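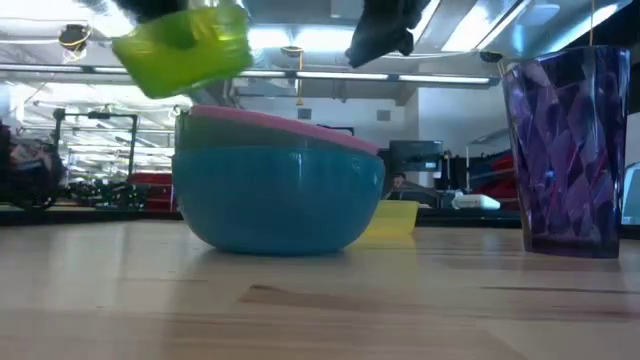
Tres cuencos, uno dentro de otro, y un vaso morado sobre la mesa.

Las bellotas ya están en casa

29 de octubre de 2020

¡Vaya otoño de bellotas! Hacía años que las encinas del camino de Sturno no cargaban así, y quien haya pasado por allí estos días sabe de lo que hablo: no se podía dar un paso sin pisar unas cuantas. Entre todos hemos recogido 2.459, contadas una a una por Ermelinda Baptista, que tuvo la paciencia de apuntarlas por árbol de procedencia (gracias, Ermelinda, la libreta es una joya y pienso fotocopiarla entera).

Ahora viene lo bueno. La bellota es una semilla que no sabe esperar. Si se seca, se muere, y una semana encima del radiador basta para echarla a perder. Por eso os pido que no las dejéis en bolsas de plástico cerradas ni en el maletero del coche – ya nos pasó con las de Ebihara y todavía me duele. Si no vais a sembrar enseguida, mezcladlas con arena apenas húmeda o con turba, en una caja con agujeros, y al cajón de las verduras de la nevera. Echad un vistazo cada quince días y retirad las que tengan moho.

Antes de guardar o sembrar hay que separar las buenas de las malas, y para eso sigue sin inventarse nada mejor que un recipiente con agua. Las sanas se van al fondo. Las que flotan suelen estar huecas o picadas por el gorgojo, ese bichito que deja un agujero redondo perfecto en la cáscara. De las nuestras se hundieron 2.095, un resultado estupendo que en Pratmont no habíamos visto nunca. Las demás han vuelto al monte, donde los arrendajos y los ratones seguro que les encuentran alguna utilidad.

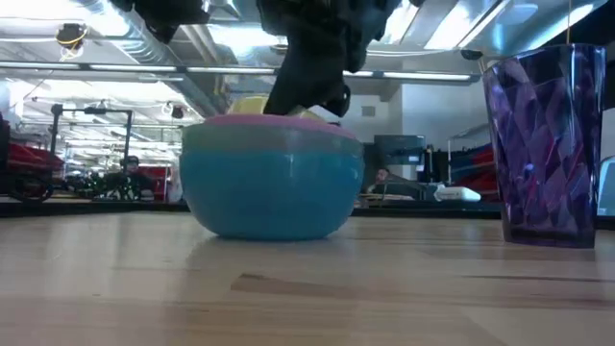
Para hacer la prueba en casa no necesitáis ningún material especial, y en una tarde se despacha una bolsa entera. Dejad las bellotas en remojo toda la noche, porque algunas tardan en decidirse, sobre todo si llevan unos días recogidas. A mí me gustan los recipientes hondos, de paredes redondeadas, como el cuenco azul de la foto, porque se remueve con la mano sin que salte el agua por todas partes. Un vaso de plástico como el morado que está al lado va de maravilla para ir echando dentro las que suben a la superficie. Por la mañana se escurren bien, se les quita el capuchón si todavía lo llevan y se siembran el mismo día.

La siembra en sí es facilísima. Maceta alta, cuanto más alta mejor, porque la encina echa una raíz larguísima antes de asomar una sola hoja. Los cartones de leche vacíos funcionan muy bien si les abrís unos agujeros en la base. Sustrato suelto, mitad tierra del propio monte y mitad compost maduro, y la bellota tumbada de lado, a un par de centímetros de profundidad. Regad, tapad con una malla metálica (los ratones son rapidísimos, no digáis que no os avisé) y dejadlas fuera, al frío, que les sienta bien.

Nosotros hemos puesto 398 en maceta, repartidas entre el patio de Shahram Khosravi y mi terraza, donde ya no cabe ni una silla. El resto irá directo a la ladera de Cinetti, en hoyos de dos en dos y con su protector. Bahman Naseri ha dibujado un plano precioso con los tramos que tocan a cada grupo y os lo mandaremos en cuanto esté pasado a limpio.

En cuanto a las prisas: durante todo el invierno parecerá que no ocurre nada. Por debajo sí que ocurre, y mucho, pero los primeros brotes no suelen verse hasta abril, de un rojizo muy bonito que luego se vuelve gris verdoso. No escarbéis para mirar, que os conozco. Un riego ligero cuando la tierra esté seca al tacto y nada más.

Si alguien se ha quedado sin bellotas y tiene sitio en un balcón, que me escriba, todavía podemos repartir unas cuantas bolsas de las que teníamos para la ladera. Y si tenéis cartones de leche de sobra, limpios y sin aplastar, guardadlos: Shahram los recoge en su patio y nunca le parecen bastantes.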